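**Recording a vocal demo at home**

Set the session to 24-bit before the singer arrives. Keep peaks at -12 dB and leave the limiter off while tracking. For a harsh voice, cut 2 dB at 3000 Hz on the monitor feed only.

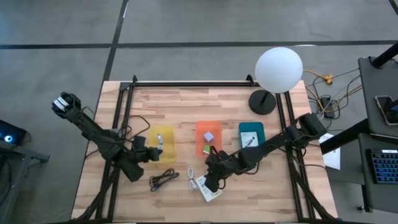 Sing the chorus first and the verses after it, while the voice is fresh. Hang a Pritex blanket behind the singer and a second one to the side. Run cables down the outer sides of the table, as with the two black bundles here, and keep power on the opposite side from the microphone line. Label each take with song, key and tempo, then export the duet parts as separate files starting at bar one.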